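Bech Table Raclette, Korbridge model
Section 3: Setting up and first use

Please read this section before you connect the appliance for the first time. It is meant for the person who will set the table, and it takes you from the closed box until the first cheese is melted. Cleaning is explained in Section 5.

3.1 What is in the box

Heating base with fixed mains cable
Grill plate, reversible (ribbed side and smooth side)
Pans with handles
Spatulas
Drip tray
Parking shelf for pans which are not in use

The complete appliance weighs 3,540 g with the grill plate in place. The power is 2,000 W.

If a part is missing, please do not begin to use the appliance. Write to our Werkoddale service desk and mention the number which is printed on the underside of the base.

3.2 Choosing the place

1. Put the base on a flat, firm table. A folding table is suitable only if all its legs are locked.

2. Keep at least 40 cm free between the base and any wall, curtain or shelf. The space over the appliance must also be free, so please look up for hanging lamps with a paper shade.

3. Check that the cable reaches the socket without tension. It should leave the table on the side where no guest is sitting.

4. If the cable is too short, use an extension lead which is made for 2,000 W or more. A lead on a reel must be unrolled completely.

Caution: Do not connect another strong appliance, for example a kettle or a fan heater, to the same extension lead.

Note: You may use a tablecloth under the appliance, if it is made from cotton or linen and lies flat. Plastic cloths can become soft under the base and leave marks on the table. Put a wooden board or a cork mat between when you are not sure of your material. Let the cloth hang only a little over the edge of the table, particularly if children are eating with you.

3.3 Putting the parts together

1. Remove all cardboard and the transparent film from the heating base. There is also one small strip of film under the switch, which is easy to overlook.

2. Wash the grill plate, the pans, the spatulas and the drip tray by hand in warm water with a little washing-up liquid. Dry them well. The base must never go into water - a damp cloth is enough.

3. Slide the drip tray into the base from the front until it stops.

4. Slide the parking shelf in under the drip tray. The open side looks to you.

5. Lay the grill plate on the four supports. For the first use the smooth side should be up. If the plate rocks, turn it by a half turn and lay it down again.

Caution: The heating element above the pans is fixed and cannot be taken out. Do not pull on it and do not hang anything on it.

3.4 Heating for the first time without food

1. Open a window.

2. Check that the dial stands at 0, then put the plug into the socket.

3. Turn the dial to the highest position. The lamp beside the dial lights up.

4. Let the appliance heat without pans and without food until you do not notice any smell. A little smoke at the beginning is normal and comes from the protective oil on the element.

5. Turn the dial back to 0, pull out the plug and leave the appliance alone for 60 minutes before you touch the plate.

6. Wipe the plate with kitchen paper and rub a few drops of rapeseed or sunflower oil into both sides. Olive oil is less suitable for this step.

Note: The lamp goes off and on again during heating. It shows that the thermostat is working, and it is not a fault.

3.5 The first meal

1. Boil the potatoes before the guests arrive, in their skins, and keep them warm in a covered bowl. The appliance is not made to boil or to bake them.

2. Cut the cheese into slices which are a little smaller than the pan. Ask for raclette cheese at the counter, or take a mild mountain cheese. Very young Gouda also melts nicely. Hard cheese, such as Parmesan, stays dry and can burn.

3. Heat the appliance on the highest position for ten minutes, with the plate on and without pans.

4. Turn back to the middle position when you put the first food on the plate. Thin slices of courgette, mushrooms and onion are good to begin with. Meat should be cut thin and dried with kitchen paper, otherwise the fat will spray.

5. Put the filled pans under the element. Do not fill them higher than the rim.

6. When the cheese makes bubbles, take the pan out by its handle and push the cheese onto the potato with the spatula. A metal knife would scratch the coating.

7. Place each empty pan on the parking shelf. An empty pan under the element becomes too hot, and the rest of cheese in it burns on.

Caution: Raw meat needs its own plate and its own fork. Please do not put cooked pieces back on the plate where the raw ones were lying.

Note: Gherkins, pickled onions and mustard are served cold at the side. In our test kitchen in Brurngate we also liked slices of pear under the cheese, with a little black pepper.

3.6 After the meal

1. Turn the dial to 0 and pull the plug, not the cable.

2. Leave everything on the table until it is cool. Do not pour cold water on the hot grill plate, as it can bend.

3. Continue with Section 5, Cleaning and storage.
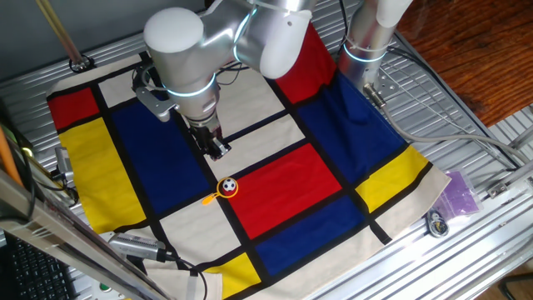

Fig. 3: Square cloth with black grid lines, lying slightly wrinkled under the arm.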